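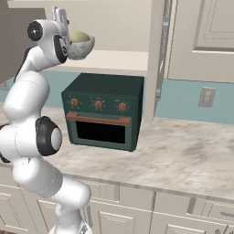

Nurkell Kitchen: bowl placement with view dropout

Data and evaluation notes for the Nurkell bowl task
Maintained by Marlina Halim and Apolinar Nava, Bravano
12 shares · 4 comments

Summary

Nurkell Kitchen is a set of 239 simulated episodes in which a single robot arm picks up a bowl from a kitchen counter and sets it down on top of a toaster oven. The bowl has food in it in some episodes and is empty in others. Every episode was driven by a person using a hand controller. We collected the set to test one idea: whether hiding one camera view at random during training makes a policy less dependent on that view when it is run.

The short answer is that it helps when the wrist view is poor and makes little difference otherwise. Details are under Results.

What is in an episode

Each episode contains colour video from a left camera, a right camera and a wrist camera, all on the same clock. Alongside the video there are joint positions, gripper opening, the command sent at each step, and a plain-text instruction. The instruction was written by the operator before the episode started, so the wording varies. "Put the bowl on the oven" and "move the bowl on top of the toaster" both occur many times. We have left spelling mistakes in.

Object poses from the simulator are stored in a separate file. They were not given to the policy at any point. Please say so in your write-up if you use them for training.

Kitchens

There are six layouts. They share the same arm and the same toaster oven model, but the worktop finish, cabinet colours, wall colour and oven position change. The bowl model is drawn from a small pool, and its starting position is sampled on the counter within reach of the arm. Starts where the bowl touched the oven door were thrown out and sampled again.
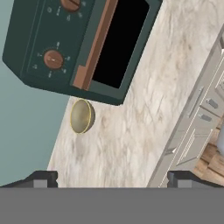
The wrist camera is fixed to the gripper body and turns with it. This matters more than we expected. Late in the approach the fingers are on either side of the view and the bowl is easy to find, but during the lift the bowl hides most of what lies ahead. A policy that has learned to steer by the wrist view has very little to go on at the point where it needs to clear the top of the oven. The side cameras see that part well, and the baseline policy mostly ignored them.

Method

The baseline is an ordinary imitation policy that takes all the views plus joint positions and predicts a short run of future commands. The changed version is the same in every respect except that, for each training sample, one view may be replaced with a flat grey image. Which view is hidden is chosen at random, with the wrist view picked more often than the side views. At test time nothing is hidden.

We tried two other things and dropped them. Blurring the wrist view gave no clear gain over the baseline. Hiding a view for a whole episode, as opposed to a single sample, made training unstable and the arm tended to hover above the counter without closing the gripper.

Training takes roughly 6 hours on one card. Configuration files for both versions are in the train folder, and the random seeds are in the file names.

Evaluation

Each version was run 80 times, with starting positions held back from training. Both versions were given the same starts. A run counts as a success if the bowl is resting on the oven, upright, with the gripper open and clear of it when time runs out. If there was food in the bowl at the start it has to be there at the end as well.

Scoring is done by script from the simulator state. Citlali Escobedo watched all the runs afterwards and marked where the script was wrong. The usual fault was a bowl resting partly over the edge of the oven, which the script accepted and she did not. The table in the results folder has both columns. We report hers.

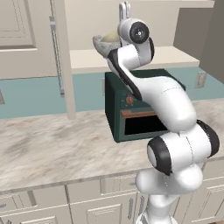 Side camera, loaded bowl held above the toaster oven.

Results

With view dropout the policy succeeded more often overall. Nearly all of the gain came in the lift and the move to the oven. Grasping was no better, and in one layout it was slightly worse, where the bowl and the worktop are close in colour.

The common failures, most frequent first:

- Gripper closes beside the bowl wall and pushes it along the counter.
- Bowl is lifted but tilts in the gripper, and the food slides out over the rim.
- Bowl catches the top front edge of the oven on the way in.
- Arm reaches the oven and does not let go.

Tilt is the one we would work on next. The arm holds the bowl by the edge, so some tilt is normal, and operators corrected for it by turning the wrist before setting down. The correction is present in the demonstrations but it is short, and both versions often skip it.

Known problems

The food is a rigid body. It does not squash or crumble and it slides more readily than bread would. Do not read anything about real food handling into these numbers.

The oven door does not open in this release. Its knobs do not turn either.

In a few episodes the operator paused for a long time with the arm still. We trimmed pauses at the beginning and end and left those in the middle.

Nothing here has been run on a physical arm. Bjartur Bergmann's group at Jerkdale has a bench with a similar layout and we hope to compare notes by July.

Licence and use

Free for research use with attribution. Please cite the project by name and give the release tag you used. Report damaged files to the Bravano address in the contact file.

Comments (4)

Iraís Figueroa
Is the grey image used for dropout the mean of the training frames or a fixed value? I got quite different results when I swapped one for the other.

Apolinar Nava
Fixed value. It is set at the top of the config. We didn't try the mean.

Bjartur Bergmann
The tilt problem matches what we get on our bench. Ours got better when operators were asked to hold still for a moment after turning the wrist. Might be worth a few extra episodes.

ibarra_sim
The left and right camera folders look swapped in the second layout. Could someone check?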